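Carnet d'atelier – bras de tri Drendero
25/2/25

Bon, je reprends le carnet là où je l'avais laissé, c'est-à-dire au milieu d'une phrase et avec une tache de café sur la page d'avant. Le bras est toujours sur son établi au fond de l'atelier partagé, débranché, la pince démontée dans la boîte à couvercle bleu (merci de ne pas piocher dedans, les vis de la pince ne vont sur rien d'autre de toute façon).

Pour mémoire, le projet Drendero, c'est prendre des formes en vrac dans un bac et les ranger ailleurs. Rien de plus. En décembre j'étais persuadé que la mécanique serait le gros morceau, et finalement le bras tourne proprement depuis qu'on a remplacé la courroie du coude. Ce qui me mange mes soirées maintenant, c'est la simulation, et surtout la caméra du poignet.

Ce soir, donc, pas de tournevis. J'ai passé toute la séance sur le portable, assis à côté du compresseur (mauvaise idée, il se déclenche toujours quand on réfléchit). J'avais trois choses à vérifier : l'orientation de la caméra virtuelle, la distance d'approche au-dessus des blocs et la saturation des couleurs. J'en ai fait deux et demie, on va dire.

Première chose, l'orientation. Le support imprimé chez Moreira n'est pas tout à fait celui du modèle, j'avais arrondi l'inclinaison au moment de dessiner la pièce et je n'avais jamais reporté la vraie valeur dans le fichier de scène. C'est corrigé. J'en ai profité pour renommer les repères, parce que j'avais « cam », « cam_new » et « cam_new_bon » et que le bon n'était évidemment pas le bon. Il reste un seul repère, il s'appelle poignet_cam, et on n'y touche plus sans le noter ici !

Ensuite, la distance d'approche. J'ai fait descendre la vue par paliers et j'ai sorti un rendu à chaque arrêt, pour avoir de quoi comparer quand on remontera la vraie caméra. Dans les positions hautes tout va bien, on a les formes, les parois, de quoi se repérer. C'est en bas que ça se gâte. 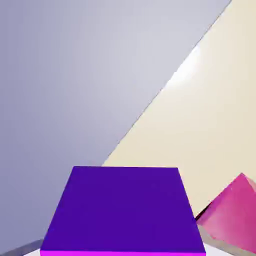
Vue simulée tout près du bloc violet, forme rose à droite.

Avec une vue pareille, mon détecteur de contours est perdu, et je le comprends un peu. Le dessus du bloc est un aplat violet presque sans variation, il sort par le bas, et le seul endroit franc sur le devant, c'est la petite bande magenta tout en bas. Le bord du fond est net, lui, quasiment horizontal, donc il y a bien une arête exploitable. Sauf que la jonction entre le gris et le crème derrière vient la toucher en diagonale, et le filtre adore cette diagonale – il la prend pour un côté du bloc et me renvoie une orientation complètement fantaisiste.

J'ai essayé de monter le seuil. La diagonale disparaît, très bien, et la moitié des arêtes utiles dans les positions hautes disparaît avec. Redescendu le seuil. J'ai essayé ensuite de flouter avant le filtre, c'était pire. J'ai aussi essayé de changer la couleur du panneau crème, ce qui marche à merveille en simulation et ne servira à rien dans le vrai bac, donc j'ai remis comme avant (je l'écris pour ne pas avoir cette idée géniale une deuxième fois).

Ce qui me paraît le plus raisonnable à cette heure-ci : estimer l'orientation plus haut, quand le bloc tient entièrement dans la vue, la garder en mémoire, et ne plus rien demander à la caméra pendant la fin de la descente à part un contrôle de couleur. C'est moins élégant que l'asservissement jusqu'au bout dont je rêvais, mais bon, les blocs ne bougent pas tout seuls. Il faudra juste prévoir le cas où la pince pousse un voisin en arrivant. La forme rose m'inquiète plus que les autres de ce côté-là, avec ses faces en pente, un doigt qui l'accroche peut la faire glisser.

Dernière chose, la couleur, et c'est là que je n'ai fait que la moitié. Le violet est tellement profond que mon masque le découpe sans effort sur le dessus, par contre la bande éclairée du devant bascule dans la plage que j'avais réservée au rose. Même souci dans l'autre sens avec la forme rose, qui va d'un rose assez délavé à un magenta bien plus soutenu. Une plage unique par couleur, ça ne tiendra pas. Il faut que je sépare teinte et luminosité correctement au lieu de bricoler trois seuils au pif comme je l'ai fait en décembre.

J'ai lancé un lot de 2000 rendus avec des éclairages tirés au hasard pour avoir de la matière. Il s'est arrêté à 199, disque plein. Le dossier d'export de la fraiseuse occupait presque toute la partition, donc si quelqu'un tient à ses vieux parcours d'outils Flevico, c'est le moment de les mettre ailleurs, je ferai le ménage la prochaine fois que je passe.

À faire :
– libérer le disque et relancer le lot
– figer l'orientation avant la descente finale
– refaire les masques violet et rose, teinte à part
– mesurer le vrai support au pied à coulisse et comparer au modèle
– rappeler Rarnier pour la nappe de la caméra, celle qu'on a est trop courte dès que le poignet tourne

Le portable de l'atelier est resté en charge sur l'étagère du haut, session ouverte, ne pas fermer le terminal de gauche.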